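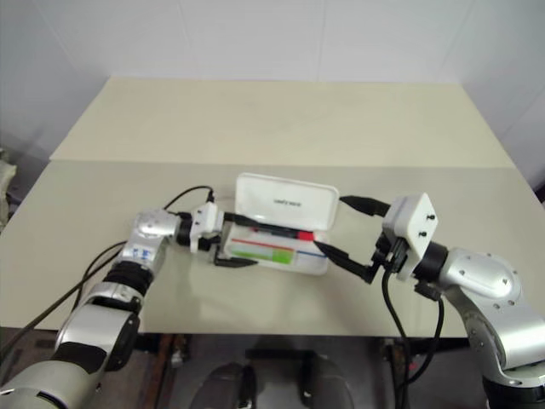

フタがうまく閉まらないという声は、Olachの掲示板にもよく出てきます。「うちのはカチッと鳴らないまま半年使ってた」さん曰く、先に中身を全部出してからやり直したらすんなり閉まった、説明書の順番どおりにやればよかった、とのこと。はい、その順番をこの章でまとめますね!

3章 フタ付きケースの開け閉めと中身の入れ方

私はふだんCamanceの白い小物ケースを使っていて、手順もそれに合わせて書いています。Lehtinenの同じくらいの大きさのケースでも、フタが後ろ側のヒンジで起き上がるタイプなら、だいたい同じやり方でいけます(引き出し式の人は4章へどうぞ)。

用意するもの
・ケース本体
・中に入れる小物やカード
・やわらかい布 1枚
・ラベル(使う人だけ。私はFladarの貼ってはがせるやつ)

開け方

1. ケースを平らな机に置きます。ひざの上やソファの上だと本体が沈んで、フタだけ引っぱる形になるのでやめておきましょう。

2. ヒンジのある側を奥、前面パネルを手前に向けます。前から中の色が透けて見えるケースなら、向きを間違えることはまずないと思います。

3. 片手で本体の手前の角を押さえます。指は下のほうに軽く添えるくらいで十分。ぎゅっと握るとパネルがたわみます。

4. もう片方の手でフタの手前のふちを持ち上げ、そのまま奥へ起こします。少し後ろに傾いたあたりで止まったら、そこがおしまいです。

注意:止まったところからさらに倒さないでください。私は一度これでヒンジの片方を白っぽくしてしまいました。割れてはいないけど、見るたびにちょっと悲しいです。

メモ:新品のうちはフタが固いです。真ん中を持ってだめなら、左右の角を少しずつ交互に浮かせてみてください。爪を差し込むのはおすすめしません(痛いので)。

中身の入れ方

5. 入れる前に、内側を乾いた布でさっとふきます。つやのある白い面はほこりが目立つんですよね……。ぬれた布を使ったときは、完全に乾くまでフタを開けたままにしておきます。

6. 重いもの、平たいものから先に底へ。その上に軽いものをのせます。重さは全部で最大600グラムまでにしています。それ以上入れても閉まるには閉まるのですが、持ち上げたときに底がしなります。

7. 前面が透けるケースの場合は、見分けに使いたい色を手前に持ってきます。色付きのカードや帯を1枚、パネルの内側に立てておくだけでも、棚に並べたときにかなり探しやすくなりますよ。私は文房具が緑、裁縫道具が赤、と決めています。

8. ヒンジの近くは空けておきます。ひも、輪ゴム、薬の説明書みたいな薄い紙は、気がつくと奥へ寄っていって、フタの根元にはさまります。

注意:細かい部品をそのままざらっと入れると、フタを開けた拍子に手前へ飛び出すことがあります。小袋に分けてから入れてください。小さいお子さんのいるおうちでは特に。

閉め方

9. 本体の手前を押さえたまま、フタをゆっくり手前に戻します。パタンと落とさないこと。夜中にやるとけっこう響きます。

10. ふちが合ったら、真ん中を押す前に左右の角を見ます。どちらかが浮いていたら、中身が当たっている証拠です。押し込まずにもう一度開けて、手順8を見直してください。

11. 両角がそろっていたら、手前のふちの真ん中を指の腹で押します。留め具付きのケースなら、ここでカチッと音がします。

それでも閉まらないとき

まず中身を全部出して、空の状態で閉めてみます。空なら閉まる場合は、ほぼ間違いなく入れすぎか、はさまりです。空でも閉まらない場合は、ヒンジが片側だけ外れかけていないか、後ろから見てみてください。外れかけていたら、フタをまっすぐ立てた状態で、左右の軸を片方ずつ穴に戻します。机の上でやると軸が穴に入るところが見やすいです。

あと、暖房のそばに置いていたケースは、フタがわずかに反っていることがあります。うちでは1月にこれをやりました。棚の上の段に移して次のケースを買ったので、反ったほうは今、フタなしでクリップ入れになっています。

ラベルを貼る場所

フタの表でも前面でもいいのですが、重ねて置く人は前面の左下が見やすいです。フタに貼ると、上にもう1個のせたとたんに読めなくなります。印刷の文字が入っているケースは、そこを避けて貼ってくださいね。型番が隠れてしまうと、替えのフタを頼むときに困ります。

貼り直すときは端からゆっくり。のりが残ったら、消しゴムで軽くこすると取れることが多いです。除光液は、つやがなくなるので使わないでください。

重ねるときは3段までにしています。4段目をのせたい人は、次の章の棚の組み方を先に読んでください。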